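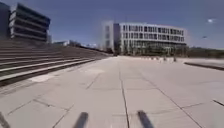 Workshop | Notebook | Glues | Clocks | Contact

Print this entry E-mail this entry

August, 7:40 a.m.

Amlow mantel clock, second attempt. Yesterday's hide glue let go overnight with a noise Valentina Pereyra took for a burglar. Veneer on the left cheek is up along the whole front edge, curling like old ham. The right cheek, which I glued badly and in a temper, is perfect.

Mixed a fresh batch, 42 grams of granules to twice the weight of water, soaked until fat. Pot stays at 140 F. The dial on the Eletti warmer says otherwise, but the dial has said otherwise for years.

Scraped off the old glue with a card scraper, then warm water and a rag. Lost 2 chips of veneer. Found one. Patch for the other will come out of the Sotelo offcuts, if whoever borrowed the box would like to return it.

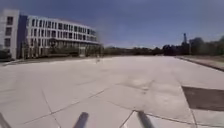

Stringing is the next headache. The customer wants holly lines around the door, and the old ones are too far gone to copy. Valentina's idea is to space the uprights like the windows on that white building, tall and dark with a pale strip between each. I said it was a clock. She drew it anyway and it looks better than mine, so the pencil lines on the door are hers.

Cauls waxed, clamps on at 10:15. Leave them alone until tomorrow (this means me). Ronthorpe still owes us the hinges.

Previous entry | Next entry | Top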